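Groltville Mending List
Subject: Re: folding order for the blue work garments
Date: Wednesday, March 10, 2021

The earlier message said:
> Ours come back creased across the panels. Is it the fold or the
> stacking? We keep 6 to a pile on the Gillotik shelf.

Both, in my experience. Notes follow.

1. Find the seams first. Fold beside a thick seam, never across it. Curved seams will not lie flat under a straight fold, so smooth outward from them.
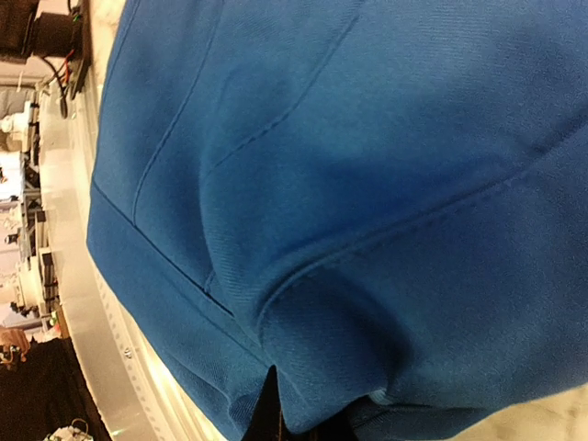 2. Shake out, then lay down. Lift by two points and lower the hem first.

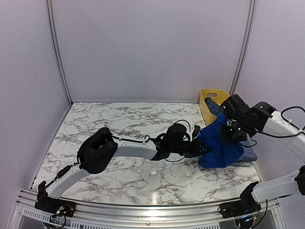
Pile height matters less than fabric weight. Ours is 240 gsm and holds a crease after 2 days under load. I fold on a hard, slick surface, and a marble-patterned top with a slight gloss like this one lets the cloth slide when you pull a wrinkle toward the hem. A padded board grips it.

3. Press long folds from the top down with the flat of the hand. Leave short diagonal wrinkles for the iron.

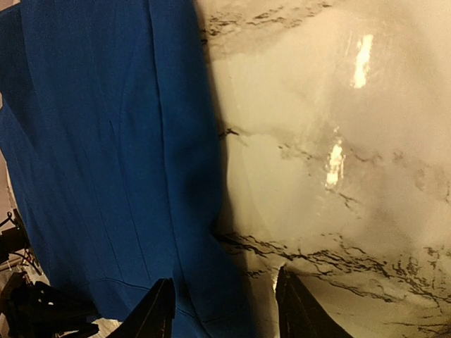 Bortolotti wrote back off-list that piles of 3 cured the creasing at the Stitberg store, with the fold unchanged. I have not tried 3. We have used 4 since September, heaviest at the bottom.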